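# Getting tickets to a TV studio recording

Most panel shows, sitcoms and talent shows recorded in this country let the public in for nothing. The tickets go through an audience company, and the steps are much the same whichever one handles your programme. I use Hovik for the examples below as it covers most of the shows made at Fillholm Studios.

## 1. Make an account before you need it

Register with Hovik and fill in everything, including your postcode and date of birth. Some shows have a lower age limit of 16 or 18 and the form won't let you apply if the date is missing. Tick the shows and channels you want to hear about. The emails go out to everyone at the same time, and popular programmes fill up within the hour.

## 2. Apply

Open the show's page and pick a date. You can ask for up to 4 tickets on most shows, but a request for 2 has a better chance. If you have no luck, join the waiting list. People drop out in the last two days and those places are given out by email, often late in the evening.

For big live finals it is a draw. Melnyk, the other large company, runs these in June and you only get one entry per household.

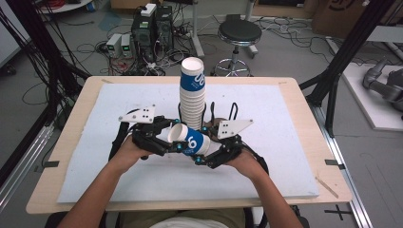
## 3. Read the ticket properly

Look for the word "priority". A priority ticket gets you a seat as long as you arrive before the time printed on it. A general ticket does not promise a seat at all. Companies send out more general tickets than there are places, so for Studio 2 at Fillholm, which holds 1000, you may find a longer queue than the room can take.

Print the ticket or save it to your phone. Signal is poor at the gate.

## 4. On the day

- Get there at least an hour before doors, and two hours for anything with a well-known host.
- Bring photo ID for each adult.
- Leave large bags at home. The cloakroom is small.
- Avoid clothes with big logos or narrow stripes.
- Eat first. A half-hour show can take three hours to record.

The 29 bus stops opposite the main gate. Parking is at the Altum retail park, and the barrier closes at 11pm, so check the finish time before you leave a car there.

## 5. If you are turned away

Ask the steward to scan your ticket anyway. Hovik then marks you as having turned up, and you should be offered a priority ticket for another recording of the same series.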